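Home | Forums | Ask | Tidy & Clean | Furniture | Log in

Print this page | E-mail to a friend

Dull patch on a white table top, and cables all over the carpet
Posted in April by Grolow

Hello all, hoping someone patient can help. We've got a big white work surface in the back room and I want to get it looking decent before Saturday, when we need the whole thing clear for cutting out curtain lining. I've wiped it down with washing-up liquid twice now and I still can't decide if it's clean! In some lights it looks white, in others it goes grey or even a bit lilac, and one edge never looks straight to me however I stand.

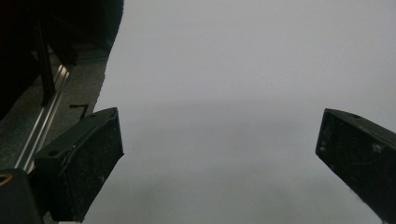
The pale surface, with the uneven edge over on the left

I don't want to go at it with anything gritty in case I take the shine off. It cost us 31 pounds second-hand so it's hardly an heirloom, but I've grown fond of it and it's the only thing we own that's big enough for a full curtain. Would you use a cream cleaner, or vinegar, or just leave it alone? Also (sorry, two things at once) the cables beside it live on the carpet in a great knot and I catch my foot in them every time I go round that side. Do I box them in or hang them up?

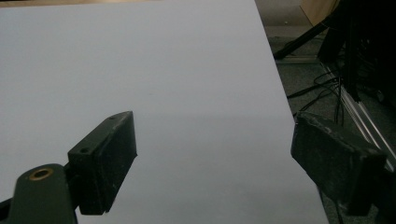 Page last changed: Saturday, 7.40 pm

The carpet is grey, so black cables at least show up – small mercies – but I'd still like them off the floor by the weekend if it can be done cheaply. No drilling, please, we rent.

Ferreira
Member, 564 posts

I'd leave the vinegar in the cupboard until you know what the top is made of. Warm water, a tiny drop of washing-up liquid, then go over it again with plain water and a dry cloth. People skip the plain water bit and the soap dries to a film, and then they wash it with more soap and wonder why it looks worse (I did this to a bathroom shelf for months).

Before you do any of that, try looking at it with the curtains open and the lamp off. White tops pick up colour from whatever is about, and a soft grey band can easily be shade.

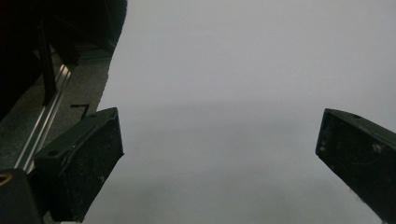
Run your fingertips across the dull part with your eyes shut. If it feels the same all the way over, I'd stop scrubbing and get on with the curtains. If it drags or feels sticky, that's soap, and you want another rinse. For the edge, lay a long ruler along it and see what you've got. Should it be paper or card lying on top, just move it before you start with the wet cloth!

Purero
Member, 3,647 posts

Cables: unplug the lot, untangle them on the carpet, and put back only what you use. I had 3 in mine that weren't joined to anything at either end. Then hook-and-loop ties, the sort you can undo, and stick-on clips under the table. Leave some slack or you'll be pulling plugs out when you shift it. A box is fine too but it'll still be on the floor and you'll still kick it.

Volomow
New member

magic sponge. works on everything

Ferreira
Member, 564 posts

Please try the sponge somewhere hidden first, Grolow – they are slightly abrasive and can leave a patch duller than the one you started with.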